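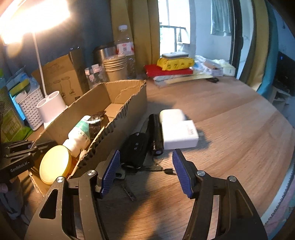
Posted by Nhi Từ to plitton-collect, February 10, 2022
Subject: Re: [plitton-collect] desk clearing, what counts as a keeper?

Châu Kim wrote:

> I've started going through the first batch from the desk site and I
> need a few decisions before I go on. A lot of the episodes start with
> the box in a different place from the episode before. Is that on
> purpose? Also, some have a missed grasp in the middle and then a good
> one. The Asport sheet says "clean demonstrations only" and I have been
> throwing those out, but it's a lot to throw out. Last thing, do you
> want the keys labeled as one object or several?
>
> Châu

Hi Châu, and hi to everyone else on the list, as the other sites will run into the same questions.

Yes, the box moves on purpose. We put it down at a new angle for each episode and leave it there until the episode ends. In the first trial we kept it square to the edge of the desk, and the policy learned to drop things at one spot on the table whether the box was there or not. The lamp, the cups and the stuff toward the back stay out. They are not targets and should not get a label, but please don't crop them away either. I want the clutter.

On missed grasps, please stop deleting them. "Clean" in the Asport sheet was written for the bin-picking work, where a miss usually meant the part had gone somewhere out of reach. On a desk a miss is mostly the jaws closing too high on something flat, and the person opens up and tries again. That second try is worth having. The rule I would like to use is:

Keep it if the person recovers with the gripper alone.
Drop it if a bare hand touches the object at any point after the start.
Drop it if the box gets pushed off its starting place and the person sets it straight.
Flag it and leave it if you can't tell.

You should still have the 29 you already threw out, in the rejects folder. Please run them through again with the rule above. I looked at a handful and most would go back in.

Keys: one object. The fob, the ring and the keys on it all get a single label, "key set." I know the jaws only ever hold one piece of it, and the rest hangs or drags. If you want to note which piece was held, use the comment field. The loader ignores comments, so it can't break anything.

The white adapters are a separate matter. They sit close together in a lot of the starts and people tend to go for whichever is nearer, so the label has to say which one. Use "adapter large" and "adapter small." The plug prong doesn't need its own tag.

A word about the box itself, since Magagula asked whether they should buy new ones to match. No need. Ours has torn edges and a crease along the floor and it works fine. The one thing to check is that the near wall is low enough to get the jaws over without bending your wrist.
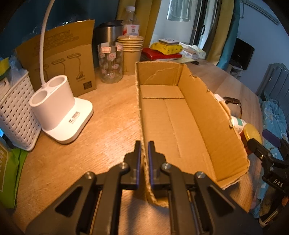 If it's too high you end up tipping the tool back, and then the camera loses the object just before the release. We had a whole session like that in the first week. Cut the wall down or turn the box so you come in along the short side.

For people holding the tools, open the jaws fully before you approach, and hold still for a moment after letting go. Some of our early episodes end while the fingers are still opening, and the end-of-episode detector marks them as unfinished. Also wipe the blue pads between sessions. Cardboard dust builds up on them and flat plastic starts to slip.

On numbers, the target for the desk task is still 500 kept episodes across all sites by the end of April. A session is 25 episodes, then swap operators. We have 2 people here who can do it, so please don't plan on us for more than our share.

Châu, one question back to you. When an episode starts with something already in the box, are you labeling what's inside? The Trikonano reader expects a list of box contents at the first time step, and in your files it's blank. It can stay blank if that's a lot of work, but then I have to change the reader before the next merge, so let me know which.

Nhi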